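The Bottom of the Bin

Ultan Keogh has opinions about bins, and he would like you to have them too. He is a packing consultant, a job he describes to strangers on trains as "boxes, mostly," after which the strangers tend to find another seat. I was not on a train. I had driven 70 miles to Ballance, in March, in sleet, to hear about bins on purpose.

"People buy on the outside," he told me, before I had my coat off. "Rim, handles, color. Then they spend 18 years looking at the inside."

The inside, in Keogh's view, is where a bin tells on its owner. A new one has a finish as even as a hotel wall. Then the work starts, and things get dropped in, dragged around and fished out again, and the finish begins to go. He reads the wear the way other men read the sports pages, with long silences and an occasional grunt of disappointment.

His own preference is for dark gray, on the grounds that it forgives. Over coffee I suggested it might also be a little gloomy. He looked at me as if I had proposed gingham.
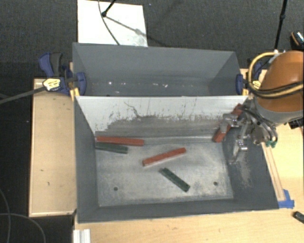 Photo: Clirico

Consider the back wall, pale along the top and rubbed dark and ragged lower down, with one thin scratch wandering down toward the damage like a river on an old map. I would have called it ruined. Keogh calls it "coming along." The scuffed floor pleases him even more. He ran through the merits of a scuffed floor for most of a sandwich.

Then there is the matter of what goes inside. Red bars and green bars, in this case, lying at whatever angle they please, and here I expected a lecture on neatness. I didn't get one. Keogh spent his early career at a parts supplier called Wodeo, where everything had to lie in rows, and he still speaks of it as some people speak of boarding school.

"A row is lovely until you take one thing out," he said. "Then you've got a gap, and a fellow whose whole afternoon is the gap."

He now recommends two colors to a bin at most, and no dividers. Dividers are a sore subject. A client named Toma once ordered 100 of them against his advice, and he brought this up 2 separate times before lunch, the second time with a drawing.

I asked what he keeps in the bins at home. He has one, it emerged, under the stairs. It holds a bicycle pump, a quantity of string and the warranty for a toaster he no longer owns. He hadn't seen the bottom of it in years, and he changed the subject to lids.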